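Moulin opens its robot teaching room in Prakedville, and I got to drive

January 16, 2025

I went over to Kerkurside yesterday for what I figured would be twenty minutes of looking at robots and a free coffee, and I came home three hours later with sore forearms. Moulin, the small robotics outfit that took over the old carpet showroom on the Prakedville side of the canal, has opened its teaching room to the public, and by teaching I mean people teaching robots. You sit down, you take hold of the controls, you do a chore with the arms, and the machine keeps a record of everything you did so that later on it can have a go by itself.

The project is called Hirna and it started in August. The goal for this first stretch is 2000 recorded runs of everyday handling jobs, and the number on the whiteboard by the door when I walked in was 459. So they have a ways to go! That's a big part of why they've opened up. The staff have been doing all of the runs themselves and they would like some other hands in the mix, people who are slower or left-handed or who just go about things in their own way.

My job was shoes. I know, I was hoping for something with a bit more drama too (the folks ahead of me got to pour dry rice), but I'll take it. Shoes into boxes, boxes where they're supposed to go, start over. I have done this approximately my whole life, I worked two summers in a shoe store, and I was terrible at it. Really bad. The first shoe I picked up I dropped, and the second one I set down on the rim of the box and then pushed the box across the table with it like a little plow.

The way it works is you have a pair of small arms in front of you, about like desk lamps, and there's a bigger pair on the work table. You move the small ones and the big ones copy. Squeeze the handle and the fingers on the big arm close. There's a tiny delay that you stop noticing after a few minutes, and then you notice it again as soon as you try to hurry. What you don't get is any feeling. You have no idea how hard you're squeezing. The shoe could be made of butter or brick for all your hand can tell, so you end up watching the material to see whether it's bending, and I caught myself leaning forward and squinting like my grandmother threading a needle.

They also let you try it the other way, where you grab the big arm itself and walk it through the motion with the motors gone slack. I liked that better at first. It feels like helping a kid hold a bat. But you're standing in the way of everything, your own hands get into the recordings, and moving both arms at once takes two people who get along. For the shoes they want it done by remote control, and after an hour I could see the point. You can rest your elbows, for one.

A few things I picked up, in case you go:

Go slow, but keep moving. The staff told me the long pauses are the worst thing you can put in a recording. When I stopped to think, with the arm hanging there over the table, the robot was being taught that hanging there is part of the job. If you need to think, think before you hit the pedal.

Fix your mistakes and leave them in. I kept asking to start over and they kept saying no, go ahead, pick it up again. A run where the shoe slips and you recover it is worth having. A run where you throw up your hands and say a word I won't print here is thrown out. I contributed one of those.

Don't be too neat about where you start. Between runs somebody moves the boxes around and turns the shoes over, and my first instinct was to line everything back up the way it was. They laughed and messed it up again. If the box is always in the same spot, the robot learns the spot and couldn't care less about the box.

Watch the small screens. Each gripper has its own little camera near the fingers, and those views sit next to the main one. I ignored them for the first half hour and I shouldn't have. From where you're sitting the far side of a box is hidden, and the wrist view gets you right down in there between the fingers.

I did 51 runs by the end, and they kept most of them, which I'm going to go ahead and be proud of. My best ones were toward the middle, after I'd quit fighting the delay and before my arms gave out. The shop keeps a sheet with everyone's runs on it and no, I did not come close to the top of it. There's a teenager who came in after school last week and did 100 in one sitting, and the staff talk about it the way people around here talk about the big snow.

Then came the part I really wanted to see, which was the robot doing it alone. They have an early version trained on what they've collected so far. It's a long way from finished and they said so before they switched it on. It reached for a shoe, got it on the second try, carried it over the box, and lowered it in very, very slowly. I clapped. On the next one it closed its fingers on nothing at all, lifted the nothing, and carefully put the nothing in the box. I laughed pretty hard, and so did the woman at the desk, but I'll tell you I also recognized it. The swing out to the side before coming down over the box is something everybody does in there to get the other arm out of the way, and the robot does it too, even when the other arm is nowhere near. It picked that up from people. I found that a bit spooky and also kind of sweet.

I asked what all this is for, and the answer I got was returns. Somebody orders three pairs of shoes, keeps one, and the other two come back with the paper gone and the lid on crooked, maybe in the wrong box entirely. Sorting that out is dull work and every package is a different mess, so it's hard to write out instructions for a machine ahead of time. Showing it is easier. Whether it'll be any cheaper than a person I couldn't get anybody to say, and I did ask twice. I also asked about jobs, being a former box-of-shoes person myself, and was told that the plan is for people to stay on the tables and handle what the arms can't. I'd like to hear that again in a couple of years.

There's plenty I'd change. The chairs are awful. The pedals slide on the floor, so you spend half your time hooking one back with your heel (I hear rubber mats are coming). The heat was up so high I had my sweater off inside ten minutes. And I wish they'd let you see your own runs played back, as I think I'd have gotten better a lot quicker if I'd been able to watch myself bulldozing that first box.

But I'm going back! They're moving on to laces next, meaning tucking them inside the shoe before the shoe goes in the box, and the staff all made the same face when they mentioned it. After that it's folding the paper. I can't fold the paper nicely with my own two hands, so the robot had better find itself another teacher for that one.

The room is open to anyone over fourteen, afternoons only for now, and kids under eighteen need a grown-up to sign the form. It's free and you don't need to know a thing about computers. You get a short practice with foam blocks before they let you near the real table, and you can stop whenever you want. Parking behind the building is tight with the snow piled up, so I'd use the Kerkurside lot and take the footbridge over. Bring a drink with a lid. Wear short sleeves, or sleeves you can push up, as mine kept catching on the left handle.

One more thing that came up while I was getting my coat on. A man coming in asked if the recordings have sound, and they don't, which was a relief to me given what I'd been muttering. They save the camera views and the positions of the arms, and your name goes on the sheet only if you want it there. I put mine down as Shoes. 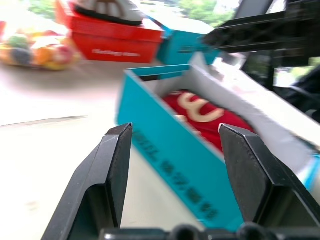 Do I need any experience with robots to record a run?

None at all. Everyone starts with the foam blocks, and the staff move you over to the work table once you can pick one up and set it down without knocking over the rest.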